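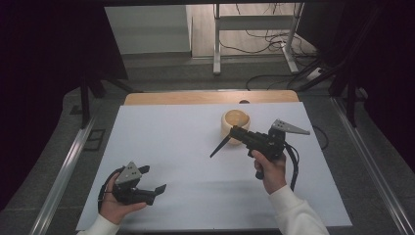
The Ferry to Orkier

My aunt left me her house in Orkier, and with the house came 14 boxes of letters which she had never sent. The notary told me this on the telephone in a flat voice, as if he was reading a bill. I took the first ferry after my work week ended.

The ferry is small and it smells of diesel and oranges. I was a child the last time I made this crossing, and then I was sick over the rail while my aunt held my collar. Now the sea was calm. A man next to me was eating sunflower seeds from a paper bag, and he offered me some without a word. I took a few. We ate and looked at the island of Oei, where no one lives any more except goats.

The key was under the third flower pot, where it had always been. Inside, the rooms were cold although it was summer. I opened the shutters, made tea and carried the first box to the kitchen table.

All the letters were to the same address: 2 Harbour Steps, Wimoleck. There was never a name, only the address and then "My dear". She wrote about the weather and the price of fish. She wrote about her bad tooth, and that the powder from the chemist, Gadodent, tasted of chalk and did nothing.

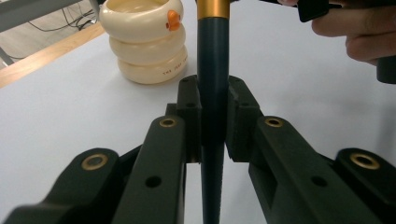

In one letter she wrote about me. "The child was here for the whole of June," it said. "She asks me every evening why I write and do not go to the post. I told her the stamps are too dear. She went to her room and came back with all her coins."

I had forgotten the coins. I put down the letter and walked once through the house, to the back door and back again. Then I made more tea.

By the evening of the next day I had read 70 letters. In the last of them she asked, for the first time, a question. "Do you still have the blue door? I should like to think that you painted it again." After this she went on with the price of fish.

I could have stopped there. My return ticket was for the Sunday, and there was the roof to look at, and the man from the water company to pay. But on the quay there is a board with the times of all the boats, and the boat to Wimoleck goes twice a week - early, before the bakery opens.

I took only one letter with me, the one with the coins. I bought a stamp for it also, a good one with a bird on it, and I sat at the front of the boat with my coat closed to the neck. When we came round the end of the harbour wall I began to look for the steps.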